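Uteo Opens Enrollment for Low-Temperature Wood Drying Service in Lestthorpe

LESTTHORPE, November – Uteo, a supplier of kiln drying and moisture testing services to small sawmills, today announced that its Lestthorpe plant will accept third-party hardwood for low-temperature drying. The service, sold under the name Cevar, has been in use on the company's own stock since the spring and is now open to outside mills, furniture shops and flooring makers.

Cevar is a drying schedule and reporting package for dense hardwoods that are prone to surface checking and internal stress. Boards are held at a maximum of 90 degrees Fahrenheit during the first stage, while most of the free water leaves the wood. Temperature is raised in small steps only after sample boards reach the target moisture content for that stage. The schedule takes longer than a standard kiln run and is intended for thick stock, wide slabs and species that lose value when dried quickly.

The plant operates 11 chambers. Each can be loaded and controlled on its own, so that a customer's lumber does not have to share a schedule with another customer's load. Minimum load for outside customers is 225 board feet. Smaller lots can be combined with others of the same species and thickness if the owners agree in writing.

Service Scope

Every load is inspected on arrival. Staff record species, nominal thickness, end coating, visible defects and starting moisture content. Loads with active insect damage are set aside and the customer is notified before any further work is done. Lumber that arrives without end coating can be coated on site for an added charge, but end checks already present will not close during drying and are listed on the intake sheet.

Boards are stacked on dry, planed stickers of uniform thickness. Sticker spacing is set by board thickness, with closer spacing for stock that tends to bow. Top weights are applied to all stacks. Air speed through the stack is measured at the start of each run and again after the fans reverse direction.

Sample boards are cut from each load and weighed on a fixed schedule. The oven-dry method is used for the starting value, and pin meter readings are taken at the shell and core in the final stage. Meter readings are corrected for species and temperature. A conditioning step at the end of the run relieves drying stress, and prong tests are cut from the sample boards to check the result.

Customers receive a printed report with each load. It lists the schedule used, daily chamber conditions, sample board weights, final shell and core readings, and the prong test result. Reports are kept on file for 3 years and can be reissued on request.

Equipment

The chambers were built by Manolakis, which also supplied the dehumidification units and the control cabinets. Each unit pulls water from the chamber air and returns the recovered heat to the load, so little outside air has to be brought in and warmed. Uteo said this arrangement keeps humidity steady in cold weather, when vented kilns are harder to hold at low temperatures.

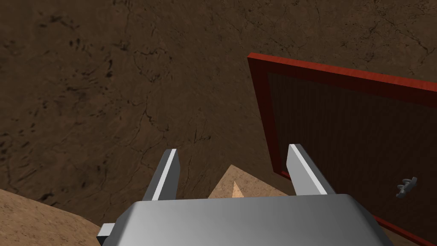

Condensate from each chamber is measured before it is drained. The volume collected gives operators a second check on drying rate between sample board weighings. If the daily rate goes above the safe limit for the species, the control cabinet lowers fan speed and holds temperature until the rate falls back – no step increase is allowed during a hold.

Availability and Pricing

Outside loads are being scheduled now. Pricing is based on board feet, thickness and starting moisture content. Air-dried lumber is charged at a lower rate than green lumber of the same thickness. Storage is free for the first week after a run ends, after which a daily fee applies. Trucks are received at the Lestthorpe yard from 7 a.m. to 2 p.m. by appointment.

The Cevar schedule is offered for oak, hickory, beech, hard maple and walnut. Other species can be dried after a trial load. Softwood construction lumber, treated lumber and reclaimed wood containing metal are not accepted. Heat sterilization for pallet or export use requires higher temperatures and is not part of this service.

About Uteo

Uteo provides kiln drying, moisture testing and lumber storage for small and mid-sized wood producers. Its plant and main office are in Lestthorpe. Rate sheets, intake forms and stacking guidelines are available from the Lestthorpe office.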